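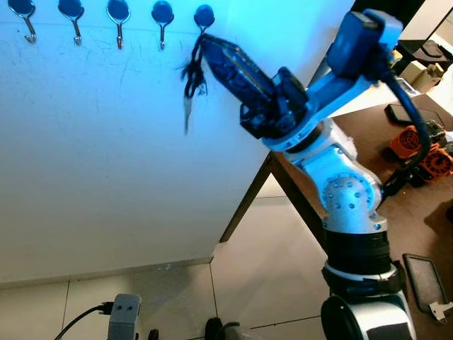

Brynhildur Holst read the first version of this page and objected that an "about us" which takes until the fourth paragraph to mention a failure is written for people who already trust us. She asked for the failure to come first. It now does.

## What went wrong in April

Pretodcombe is a small test and commissioning firm. We take robot arms that are about to be put to work near people, give them dull jobs, and write down what happens. In April one of our own cells failed in a way that our procedures did not cover.

The job was a hook task. The arm reaches up to a wall hook, closes on a lanyard, lifts it clear and moves it elsewhere. A cord has no fixed shape, so the gripper can close on one loop while a second loop stays on the hook. That is what happened on cycle 7 of a 100-cycle run. The controller recorded a good grasp, because the fingers had closed to the expected width, and it started the retreat move. The second loop held. The arm kept pulling against a taut cord until the hook left the wall.

The arm should have stopped well before that. The force limit for the retreat move had been set to 500 newtons, a value left over from a payload trial on the same controller. The value in the written procedure was lower and correct. It had never been loaded. The operator was outside the marked area and pressed the stop. The arm halted, and the hook and keys landed on the tiles inside the cell. There was no injury. There was a hole in the plaster, and a job report that took longer to write than the hole took to fill.

## What we found

The investigation was run by Østergaard, the firm that audits our risk assessments, and not by the person who had set up the cell. The findings were these:

1. Parameter files were copied between jobs by hand. The file name did not say which job it belonged to.
2. The pre-start check asked whether a force limit was set. It did not ask for the number.
3. Grasp success was judged from finger width alone. For rigid parts this is usually adequate. For cord, strap and cable it is not.
4. The stop button was within reach of the operator's chair but not of the place where operators tended to stand when watching the gripper.

The fourth finding had no effect on the April event. It was the one that caused the most discussion, and it was fixed first.

## How we work now

Every job has its own parameter file, generated from the procedure and locked when the job opens. Changes need a second signature. The pre-start check asks the operator to read the force and speed limits from the controller and write them on the sheet. If the written number and the procedure differ, the run does not start.

For anything flexible, the arm makes a short test lift after the grasp, at reduced speed, and compares the measured load with the expected one. If the load climbs as the arm moves, the item is still attached to something. The arm opens, backs off and waits for a person. This adds 4 seconds to each cycle. Clients sometimes ask for it to be removed. We don't remove it.

Stop buttons are placed after watching where people stand during a dry run. We used to place them from the floor plan.

We also changed the wall fixings. A hook that pulls out of plaster is a projectile in the wrong circumstances, so hooks for this task are now fixed through to a backing board. Østergaard noted, fairly, that a stronger fixing means more force in the cord if the limit is wrong again. The lower limit and the stronger fixing were therefore signed off together, and neither can be changed alone.

## What we test

Most of our work falls into the following groups:

- **Hanging and retrieval:** keys, lanyards, straps, tools on hooks and rails.
- **Cable handling:** plugging, unplugging and routing, including the arm's own cable where it can catch on a bench or a neighbouring fixture.
- **Fault response:** loss of power, loss of communications, a blocked path, a dropped part.
- **Shared spaces:** cells set up in ordinary rooms, with ordinary furniture, where a fence is not practical.

We do not certify equipment. We produce a test record and a list of faults, and the client takes these to whoever does certify it. We will also say if a task should not be automated in the form proposed. Two jobs for Nernby ended that way, with the client's agreement, and the reports were paid for in full.

## Equipment and software

We run mixed hardware and try not to favour one supplier. Job files, limits and logs are kept in Motik, our own record system. Motik began as a spreadsheet, and some of its column names still show it. Since the April fault it refuses to open a run without a matching parameter file. It keeps every version, including the wrong ones. The file that held the 500 newton limit is still there, marked as withdrawn, and new operators are asked to find it during their first week.

Motik is not for sale. Clients can have read access to their own records for as long as the job is open, and an export afterwards.

## Reporting a fault to us

If you operate a cell we have tested and it does something our report did not predict, we want to hear about it, including when the cause looks like operator error. Please send:

- the job number from the front of the report
- the controller log, unedited
- the force and speed limits as read from the controller at the time
- where people were standing

Leave the arm where it stopped if it is safe to do so. Remove power before anyone enters the cell to free a caught item – a cord under tension can move the arm, or the item, when it is cut.

Reports go to the duty engineer and are copied to Brynhildur Holst. The full account of the April fault, with the log extracts and the Østergaard findings, is available on request. Client details have been removed from it. Ours have not.

Page last revised 22/07/2025.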